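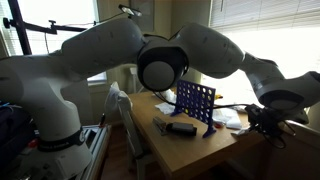

Dirk Ostermann
Workshop lead and occasional writer, Drendamum

Teaching an arm to play Connect Four by hand

If you've been following along since the Ummont build, you already have an arm bolted down and a gripper that opens and closes when you ask it to. Now comes the part I like best, which is showing it what to do. We'll use the Connect Four grid, because a slot is a good honest target — narrow enough to matter, wide enough that you won't lose your whole afternoon to it.

Start with the grid near the middle of the table and leave it there. Put the arm in its hand-guiding mode, take hold of the wrist (never the fingers, please!) and walk it slowly to a spot above the grid. Save that as your hover point. I like mine roughly 150 millimetres above the top edge, and I set the speed limit to 100 millimetres a second while I'm learning the path myself.

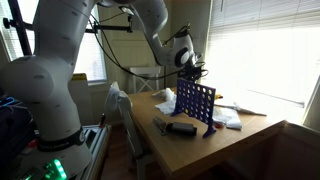
Once you have a hover point you're happy with, move over to the remote controller for the fine work. Lower the wrist a little at a time, stop, look at it from the side, and only then carry on. Keep your other hand by the stop button the whole while, and ask anyone visiting to stay back from the table. When the fingers line up with the slot, save the point, open the gripper and go straight back up before you move sideways.
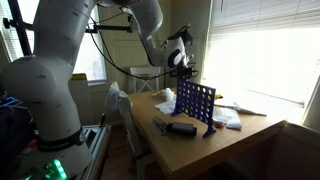

Wrist over the table, gripper above the grid.

Now record the whole move from start to finish, in one go if you can manage it. Don't fret over a small wobble. I used to throw those runs out and start again, and I ended up with a lovely tidy set that fell to pieces the first time the grid got bumped. These days I keep the wobbly ones and only bin a run if I've hit something or dropped the disc. Give each file a sensible name, and note which column you were aiming for, or you'll be squinting at playback all evening like I was.
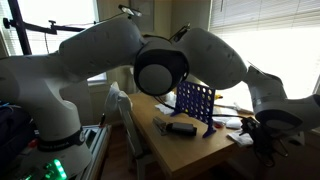 PASONARI, May

A few of you have written to ask how to vary the starting position. Change one thing between batches: begin with the wrist further to the right, say, or turn the grid a little on its feet, then record a fresh batch before changing anything else. Watch the cables as you swing across, and leave them enough slack for the furthest reach. When you come back after lunch, run the hover point once at low speed before you record again.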